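Print this article | E-mail this article

Put the buttons back

I drove 687 miles in July in a new Broren estate, and for most of that distance I was slightly too warm. The car has perfectly good air conditioning. The trouble was getting at it. To turn the temperature down I had to wake the screen, leave the map, open the climate page, find the right slider and drag it with a fingertip while the car went over expansion joints. After the first hour I put up with being warm.

I have been writing about cars long enough to remember when the complaint ran the other way. Dashboards were said to have too many switches, and some of them did. The old Dedano saloon had a centre console like a church organ, and owners of ten years' standing would admit they had never pressed half of it. Clearing some of that away was fair enough. What has happened since is that the useful controls have gone out with the useless ones.

The usual defence is that voice control will take over. I gave it a proper try. The Broren understood me when I asked for the radio and when I asked for a petrol station. It did not understand "a bit cooler", and when I said "nineteen degrees" with the window open it offered to ring someone called Denise. My wife found this funnier than I did.

The other defence is cost, and here I have more sympathy. A switch has to be designed, tooled, wired, tested and fitted. A picture of a switch is a few lines of software, and it can be changed after the car is sold. Svyatoslav Stetsiuk spent most of his working life on interior trim for a parts supplier, and he told me over lunch that a rotary knob is one of the more irritating things on a car to get right. It must not rattle, it must not feel gritty in the cold, and it has to turn with the same effort when it is old as when it was new. He was proud of some of his knobs. He said the last programme he worked on had one, for the volume, and that it was nearly dropped twice.

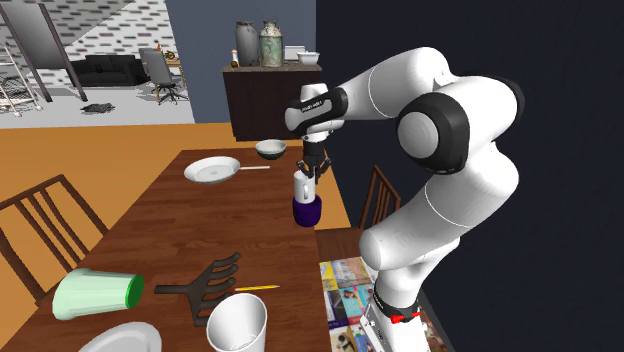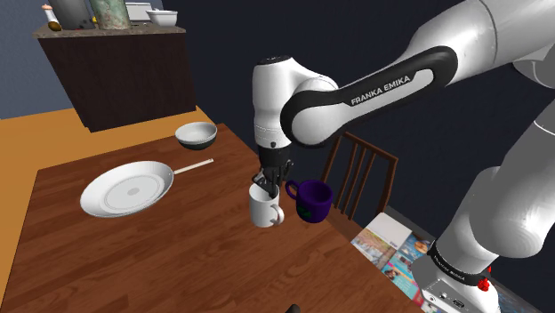
A robot arm, in computer-rendered views of a wooden table: there are two mugs in the second view, the white one in the gripper.

Still, I don't think the saving reaches the buyer. The Orellana hatchback lost its heater controls at its last facelift and the price went up. The brochure called the new cabin "calm". It is calm until the windscreen mists up on a roundabout, and then it is quite busy.

What bothers me most is where the eyes go. I can find a knob by feel, because it stays in the same place and has edges. A flat piece of glass has neither of those merits. I must look at it to find the spot, and look again to see if the touch has registered. At 30 miles an hour in a street with parked cars down both sides, I would like the driver coming towards me to be looking at the street.

Oi-ling Ko, who teaches people to drive, has started keeping a list of what new learners cannot do in her car without looking down. She changed to a Netano last spring and the list got longer at once. Her pupils are quick with screens, quicker than she is, and she says that makes it worse. They are comfortable glancing down, so they do it often.

I am not asking for the church organ back. Maps belong on a screen, and so do the settings you change once and forget, like the language or how long the headlamps stay on. Nobody needs a lever for that. But temperature, demister, volume, wipers, hazard lights and the heated rear window should each have a thing of their own that you can put a hand on. Six controls would not ruin anyone's design.

Some makers have begun to give way a little. The revised Broren, due next year, is said to have a row of keys under the screen for heating. I have seen it only on a motor show stand, with the power off, but I pressed all of them anyway. They clicked.

If you are buying before then, sit in the car at the dealer's, set off round the block, and try to clear the back window with your eyes on the road. Do it before you talk about the price.

Print this article | E-mail this article

Contact us | Copyright, all rights reserved | Back to top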